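Notes on the fridge part of the Prikwood kitchen-and-office set. Written fast, 23rd January, fix later if wrong.

# prikwood-fridge

Putting food away and getting it back out. One fridge, one room, mostly fruit. 320 clips in this release.

## What's in it

- short clips, one item per clip, in or out
- a text line per clip: item, which compartment, in or out
- `items.csv` = list of everything we bought
- `shelves.csv` = names for the places inside the fridge (read this first, see below)
- `notes/` = my scribbles, keep or bin

Not in it: audio, anything from the Clultthorpe kitchen. That one has its own card.

## The fridge

Two doors, shorter one on top. Brushed steel outside, white and pale gray inside. Stands at the end of the long white desk, so the desk is where groceries get unpacked. Bag goes on the desk, items go across one at a time.

Names used in the labels:

| label | meaning |
|---|---|
| `upper` | anything behind the upper door |
| `lower` | anything behind the lower door |
| `floor` | item sits on the bottom of a compartment, no shelf or box under it |
| `desk` | unpacked, not put away yet |

`upper` and `floor` can go together. They often do.

## Items

Pomegranates, lemons, onions, yogurt pots, a few jars. Pomegranates are the best of the lot for this. Big enough to see, don't squash, keep for weeks, and the crown tells you which way up it went in. Color varies a lot between them, from yellowish to deep red, so please dont sort by color and expect to get fruit types out of it.

Lemons roll. If a lemon ended up somewhere other than where it was put, the label says where it was put.

Fruit label is `pomegranate`, even where an older file says `pom`. The rename script missed 5 files, listed in `notes/rename.txt`.
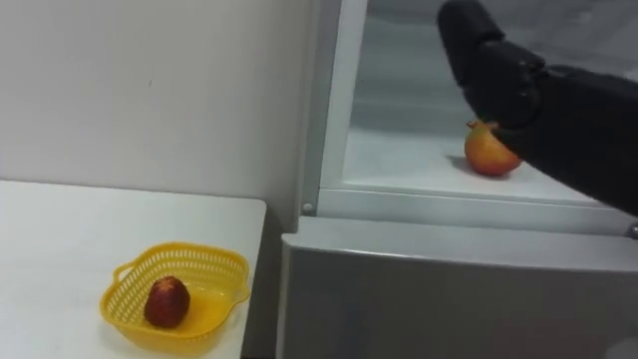
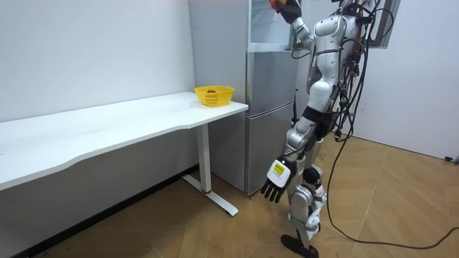 ## Comments on the first draft

Trevor Lemieux: The shelf names are fine but "floor" confused me for a good while. I read it as the floor of the room and went looking for dropped fruit. Could you call it "base"? Also I'd want to know whether an item went in on its own or next to something else. A pomegranate alone in an empty compartment is a much easier put-away than one squeezed in between jars, and right now both get the same line of text.

Reply: fair on both. Keeping `floor` for this release, too many scripts read it, but `base` works as an alias from now on. Added a column `neighbors` (yes / no / can't tell). Filled in by hand by me and Crescencio Arriaga. Where we disagreed it says can't tell.

## Labels, how they were done

Watched each clip, typed the line, moved on. Second pass by the other person. Spelling cleaned up after. Door state is its own column: `open`, `closed`, `partway`. If the door got left open at the end of a clip we kept the clip.

"Put away" means the item is inside and let go of. Still being held = not put away, even if it's well inside the compartment. That rule changed in July, so anything labeled before then was gone over again.

## Known problems

- clip 2972 has the wrong item name, it's an onion (clip numbers run across all of Prikwood, hence the big number)
- 3 clips are labeled `in` and `out` both. Item went in, came straight out again. Leave them out if you need one or the other
- jar lids not recorded anywhere
- yogurt flavors are guesses
- `upper` is over-represented by a lot, lower door hardly gets used

## To do

- [ ] vegetables that aren't onions
- [ ] egg box
- [ ] split `items.csv` by shopping trip
- [x] neighbors column
- [ ] merge with the Halel pantry labels (Chávez branch), the column names dont match yet

## Asking for changes

Open an issue with the clip number and what the line should say. No need to send the clip back.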